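衣類折り畳みの双腕操作、失敗区間の再ラベルで学習データを減らす
Fleltosov研究所 コンラト・クフィアトコフスキ氏、ダナン・スタント氏に聞く

布の折り畳みは、双腕マニピュレーションの評価課題として定着しつつある。一方で、遠隔操作による教示データの収集コストは依然として高い。Fleltosov研究所の操作学習グループは、教示中の失敗区間を捨てずに再ラベルする手法「Keka」をまとめた。筆頭著者のKonrad Kwiatkowski氏と、収集系を担当したDanang Sutanto氏に手法の要点を聞いた。

出発点は、教示データの選別基準への疑問だったという。「従来は、把持の取りこぼしや折り直しを含む試行を丸ごと除外していました。除外した試行の大半は、途中から持ち直して最後まで畳めています。回復動作の教師信号として最も情報量が多い部分を削っていたことになります」とKwiatkowski氏は述べる。

Kekaでは、各試行を把持、引き出し、折り、整形の区間に分割し、区間ごとに成否を付与する。失敗と判定した区間は模倣損失の対象から外すが、直後の回復区間は重みを上げて残す。方策本体は手首カメラの画像と関節角を入力とする行動チャンク型で、既存の構成から変更していない。

収集した教示は550試行で、このうち244試行に失敗区間が含まれていた。評価は学習に使っていない衣類を用い、条件ごとに100回行った。Sutanto氏によれば、全試行を除外基準でふるった場合と比べ、再ラベル後の方策は整形段階での停止が少ない。「停止の原因は、布の端を見失った後にどちらの腕も動かなくなることでした。回復区間を残すと、片腕で押さえ、もう一方で端を探す動作が出てきます」

初期状態の与え方も見直した。平らに広げた状態からの開始は成績が安定するものの、方策間の差が出にくい。このため評価の後半では、丸めた状態や途中まで畳んだ状態から開始している。

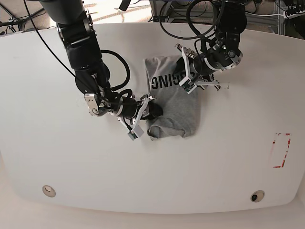

第2巻 28ページ

柄や文字の入った衣類の扱いについて、Sutanto氏は慎重な見方を示した。灰色のTシャツの黒い文字は、折り目で分断されると綴りの一部しか残らない。「文字は位置の手がかりになりますが、布の輪郭と誤って対応づけられることもあります。無地と印字ありを混ぜた学習で影響は小さくなりました。ただし、解消したとまでは言えません」

共著者のCelina Adamczyk氏は、区間境界の判定を担当した。境界は当初、グリッパの開閉信号だけで決めていたが、押さえ動作では開閉が起きないため検出漏れが生じた。現在は手先速度を併用し、判定が割れた区間のみ人手で確認する。

今後の課題として、Kwiatkowski氏は厚手の生地と、教示者による動作の癖の二点を挙げる。後者については、Clutdenの拠点で同じ手順による追加収集を進めている。「教示者が変わると、回復の仕方が変わります。平均化すべき差なのか、選択肢として残すべき差なのか、現時点では判断材料が足りません」

区間ラベルの付与基準と評価手順書は、論文の付録に収録する予定である。

(聞き手・構成 Felicja Wilczyńska)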